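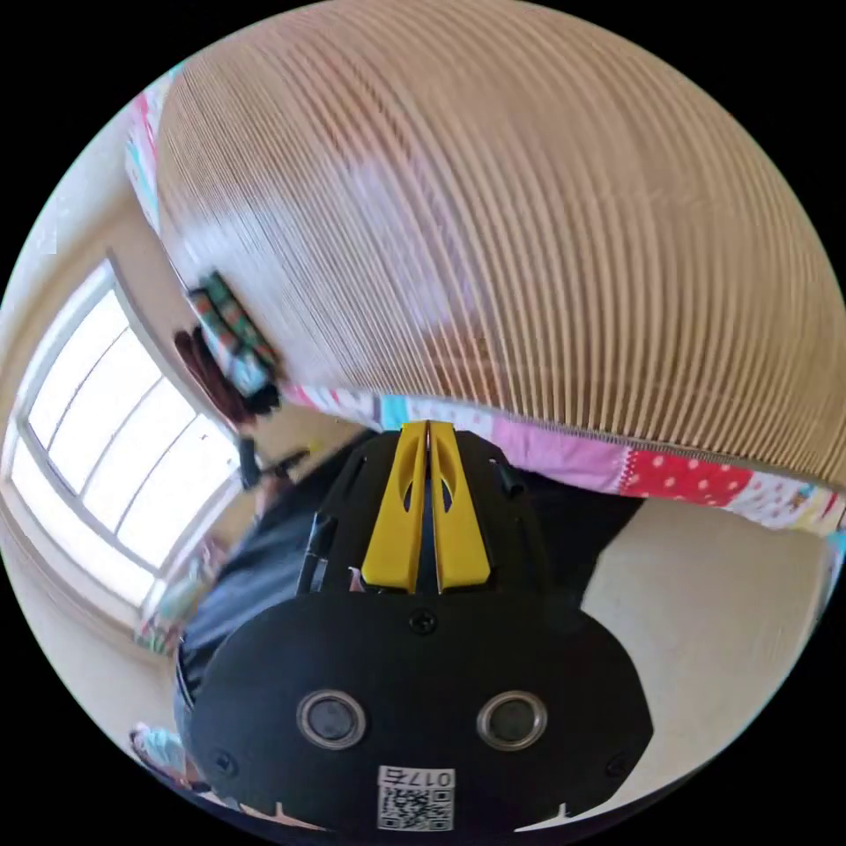 017左，两片黄手指并着，背后是花被子。

手持夹爪保养流水账（017这一对）

先说结论给赶时间的人：手指歪了先松支架再松手指，别反过来。好了，赶时间的可以走了，剩下的是我自己的备忘，写得很碎。

这一对017跟了我快一年，左右各一只，左手那只贴了"左"字，我到现在还是会拿反，哈哈。平时干的都是布料活儿，袜子、毯子、被子之类，软塌塌的东西。我原来以为夹布比夹硬东西省机器，毕竟布又不会磕它。结果布有布的毛病，绒毛、线头、静电，哪一样都够烦的，而且都是慢慢积起来的，等你觉得不对劲的时候，已经录了半天不能用的数据了。

上个月有一阵子，左手那只合拢以后总差一点点。指尖碰上了，指根还没碰上，夹厚的看不出来，一夹薄布就往下滑。我先怀疑软件，把Skakus里的开合标定重跑了好几遍，每次都说通过，绿勾打得特别爽快。后来才想明白，Skakus只看行程的两个端点，指头是正是歪它根本不管。端点到了就算到了，哪怕你两片手指合成一个八字。

所以现在我的顺序固定下来了，先看机械，再碰软件。

看机械的第一步是拿一张便签纸。把纸塞进两片手指中间，轻轻合上，从指尖往指根一点一点抽，感觉哪一段松哪一段紧。正常的话整条都有一点阻力。如果只有指尖咬住，指根是滑的，就是手指装偏了，或者底下的支架被掰过。这一招是Pascal Gaillard教我的，他用的是收银小票，说小票更薄更敏感，我试过，太容易撕了，还是便签纸顺手。

然后判断是手指偏还是支架偏。把手指合上，从侧面平着看过去，两片的指尖应该齐。一高一低，多半是手指的固定位没坐到底；两片一样高，可是整体往一边倒，那就是支架。我那次是支架。怎么掰的完全没印象，最可疑的是收工的时候把它塞进包里，上面又压了一堆东西。从那以后我收东西再也不硬塞了，宁可多拎一个袋子。

调支架的步骤，写细一点，省得下次又翻聊天记录：

关机，真的关机，别只是让它休眠。我有一回没关，松到一半它自己醒了，吓得我差点把螺丝刀扔出去。

把线从支架旁边理开，别让它绷着。左边那根细黑线特别容易被支架压住，压久了外皮会扁，扁了就不好说什么时候断。

支架两侧的固定点松半圈，不要拆下来。拆下来再装回去，前面那点位置感就全没了。

手指轻轻合上，让两片自己贴平，再从两侧轮流往回拧，一边一点点。拧到有劲儿就停。塑料件，别跟它较劲。

最后再抽一遍纸。

整套下来，熟练的话一杯咖啡还没凉。我第一次弄了一个晚上。

那天晚上的主要时间都花在找螺丝上了！掉在花布上的黑螺丝，真的，谁找谁知道。现在我拆东西之前一定先铺一块纯色的布，旁边放一个浅碟子，拆下来的东西直接进碟子。碟子是吃饺子蘸醋用的那种，家里人对此有意见。

关于手指本身。黄的这种是换着用的消耗件，我手上的备件是从Ranasinghe那边拿的，一袋装好，左右不分。"左右不分"这一点我保留意见，装上去总觉得有一片比另一片顺一点，也可能是心理作用。换手指的时候要注意指根那个台阶，必须坐到底才能上紧。没坐到底也能拧，而且拧得还挺顺，这就很坑，用上半天它自己慢慢往外爬，你看到的现象跟支架歪了一模一样。我就因为这个，把好好的支架又调了一遍。

中间那个长圆形的孔最爱藏毛。袜子尤其厉害，毛线的、带绒的，夹几轮下来孔边上就挂了一圈。我以前用手抠，后来用软毛刷，现在用的是小朋友画水彩剩下的扁头笔，宽度刚好能伸进去转一圈。湿纸巾不推荐，毛一湿就贴在上面，更难弄下来。

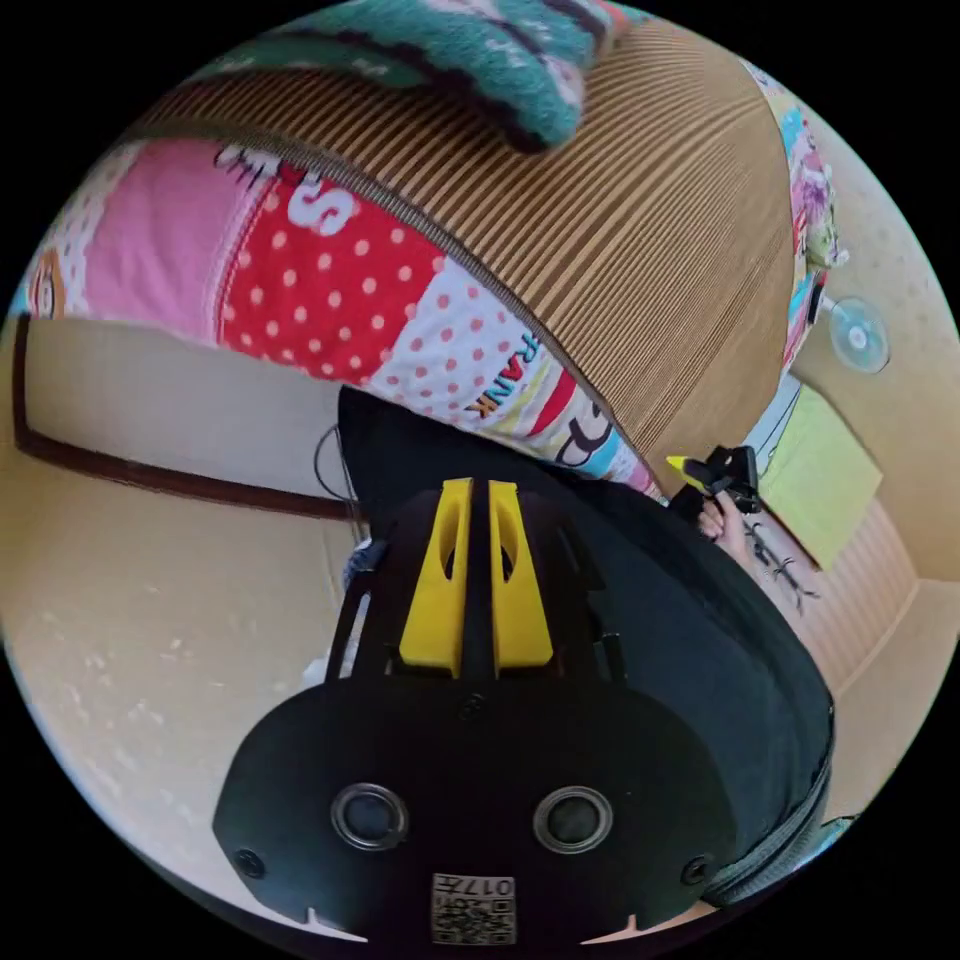

最后修改：2022年3月10日

补一段上次漏写的，关于机身上那两个圆口。很多人拿起来就是一把抓，手指头正好按在上面，留一个大指纹，然后跑来问我为什么今天的画面发雾或者位置老飘。擦之前先用气吹，把浮灰吹走，再用擦眼镜的布从中间往外转着擦。顺序反了就等于拿灰去磨它。金属圈和黑壳之间的那道缝也会积灰，牙签包一层布去刮，轻一点。

我的习惯是每次开工之前擦一遍，中间换场地再擦一遍。床上用品多的房间灰比你想的大，抖一次被子，阳光底下看得清清楚楚，满屋子飘。

顺便说贴纸。机身下沿那张带二维码的白色小标签，千万别用酒精擦。我擦过一次，边角立刻起翘，后来每次装包都被勾到。标签一坏，登记的时候就得手输编号，手输就会输错，输错就会有人在群里@你。我现在的办法是标签周围一圈只用干布，翘了的角用一点点双面胶压回去，胶不能露出来，露出来就沾毛，又回到毛的问题。所有的事情最后都会回到毛的问题。

接下来是软件那边，尽量短。

机械确认没事以后，开机，等指示灯亮稳，再打开Skakus。如果灯还在闪你就去点连接，它会连上，但是零点读的是上一次的，后面怎么标都偏。这个坑文档里没写，我在Grirkville那个论坛的一个老帖子里看到的，楼主骂了三页，最后自己回复说"等灯稳就好了"，然后再也没出现过。向楼主致敬。

连上之后做空夹标定，全开全合，重复30次。默认只做几次，我嫌不够，天冷的时候前面几下阻力偏大，做多一点数值才平。做的时候手要稳，最好把夹爪搁在腿上或者软垫上，别举着，举着手会抖，抖了重新来。两只分开做，一只做完放下再拿另一只。我试过左右手同时来，想省点时间，结果两只互相对不上，省下来的时间全赔进去了。

空夹做完看一下报告里的重合度。我给自己定的线是79，低于这个数就不录，回去抽纸。Pascal觉得我太严了，他说他那边的线比我低很多也没出过事。可能吧，他夹的大多是盒子。盒子不挑，布挑。

我还跟他争过手指要不要贴防滑片。他贴，我不贴。贴了以后夹光滑的料子确实牢，可是松开的时候布会粘着走一小段，放下的位置就不准了。而且防滑片的边会卷，卷了就挂线头，毛线袜被勾出一根线来，我心疼袜子。所以我的方案是不贴，靠手指贴平来保证夹得住。手指贴得平，两只袜子叠一块儿夹也没问题。

说到这个，空夹过了不等于能干活，最后一定要拿真东西试。我的试夹顺序是先厚后薄，先来毛线袜，再来普通棉袜，最后是单层的布边。

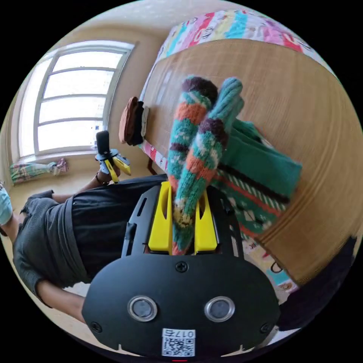 厚的主要看张得够不够开，合上以后两边受力匀不匀。夹住以后把手腕慢慢转一圈，正的、侧的、倒过来，东西不应该在里面打转。如果只在某一个角度松，我会先去查手指固定位，十次有八次是一边没到底。如果哪个角度都松，那是行程的事，回Skakus里看合拢端点。

薄的看指尖。单层布边我会捏住以后拎起来，停一会儿，数几个数再放。往下滑一点点都算不合格，别安慰自己说"够用了"。我安慰过，后面整理数据的时候一段一段往外扔，扔得想哭。

还有一种很隐蔽的情况，夹的时候好好的，放的时候有一片手指慢半拍。肉眼不太看得出，布会歪着掉下去，你才觉得哪里怪怪的。这个多半是滑轨那里进了毛。处理方法是全开，用气吹对着缝吹，再合上再开，反复几回，让里面的毛自己走出来。吹不出来就用镊子，尖头朝外，别往里捅。我不建议加油。加油当时是顺了，过几天油把毛粘成一小团一小团的，到时候就只能大拆。大拆我只干过一次，是在Mondlow他们那个工作间，借了人家的台灯和一整套小螺丝刀，弄完出来天都黑了。那之后我对油这个东西敬而远之。

大拆的过程我就不详写了，当时没记清楚，写出来怕误导人。只记两件事。一是外壳上的螺丝看着差不多，长短可能不一样，拆下来按位置摆，别混在一堆。二是合壳之前一定先把线的走向摆好，轻轻合上试一次开合，听有没有蹭的声音，没有再上螺丝。我第一回就是急着拧，全拧好了，一开机，咔咔响，拆了重来。

螺丝的松紧也讲一下。有人隔几天就把所有螺丝紧一遍，觉得是保养。别！塑料里的牙口经不起这么紧，紧着紧着就滑了，滑了你就只能想歪招。我的办法是用白色油性笔在螺丝头和壳子之间点一个小点，连成一条短线，平时看一眼，线没错开就不动它。错开了再拧回来对齐。支架那边我点了，机身上的还没点，一直说要点一直没点，写在这里提醒自己。

线的问题占了我去年所有故障的一大半。症状五花八门，有时候是断连，有时候是数值突然跳一下，有时候是画面卡住，看起来像好几种病，换一根线全好了。所以只要毛病是一阵一阵的、没规律的，我第一件事就是换线试。收线的时候绕大圈，别折，别缠在机身上。缠在机身上特别方便我知道，我也缠过，后来那根线就在靠近接头的地方断了，从外面一点看不出来。

挂着收比卷起来收好。墙上随便找个钩子，一圈一圈搭上去，下次拿的时候还不打结。 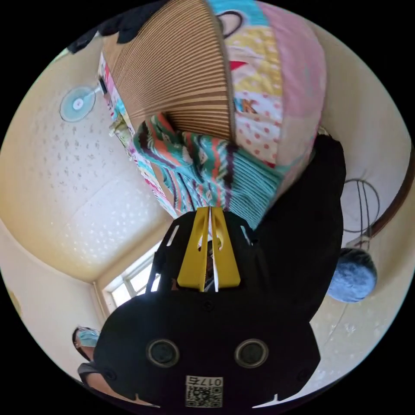

干活的时候线也得管。被子、毯子一堆起来，线很容易被埋进去，你一抬手，整床东西跟着走，或者更糟，接头被拽一下。我现在每换一个动作之前会低头看一眼线在哪儿，一开始老忘，后来也就成习惯了。线要从手腕外侧走，别从两臂之间穿，两只一起用的时候尤其是，绕一圈就成麻花。

再说说放的问题，很多人不当回事。夹爪放下的时候，手指不要朝下，也不要让手指撑着机身的重量。平放，底下垫软的，手指微微张开一点，别夹紧了过夜。夹紧了放一晚上，第二天头几下总是涩。我试过好几次，不敢说一定是这个原因，反正张开放就没有。

也别放在窗台上晒。黄色那种料晒久了会不会变脆我没验证过，但我扔掉的那几片旧手指里，最先裂的就是一直放在窗边当备件的那两片。

裂纹一般从长圆孔的两头开始，对着光慢慢转着看，很细一条白线。看到白线就换，别等。我有一次想着"再撑一场"，结果录到一半断了，半片手指掉进被套里，掏了老半天。那个被套还是有拉链的，拉链还卡住了。

换下来的旧手指别和新的放一起，写个"旧"字。对，这也是教训，我装过一片旧的上去，抽纸抽了半天抽不明白。

最后抄一下我现在的频率，给自己看的：

每次开工前：擦圆口，抽纸，看白点，等灯稳，空夹标定。
每换一种料子：刷孔，吹缝，试夹一厚一薄。
收工：张开放，线挂起来，标签看一眼翘没翘。
手指：3个月换一次，中途见白线随时换。
支架：不动它，除非抽纸不过。

换手指这个周期是我自己拍脑袋定的，夹硬东西的人可能不用这么勤。上次换是右手那只先换的，左手隔了一阵子才换，结果有段时间两边手感不一样，右边利索左边软，很别扭。后来都是2只一起换，哪怕有一边看着还挺新。

评论里之前有人问左右两只能不能对调着用。机械上没区别，我看不出区别，可是标定是跟着编号走的，调了就要重新标，录的时候也容易登记错。我是拿反过的人，我劝你别调。真的拿反了也别慌，停下来，换回去，那一段标记成废的，重新开始，不要想着后期再改。

还有人问哪里买那种扁头笔，文具店随便买，选硬一点的毛。太软的转进去就趴下了，刷不动。

右手那只最近合拢的时候有一点点"嗒"的声音，不影响用，抽纸也过，标定也过。我录了一段声音发给Pascal，他说听不出来，让我别疑神疑鬼。等我哪天找到原因再来更新，大概率又是毛。

下次想写写备件盒怎么分格，已经拖到现在了，争取六月之前写完。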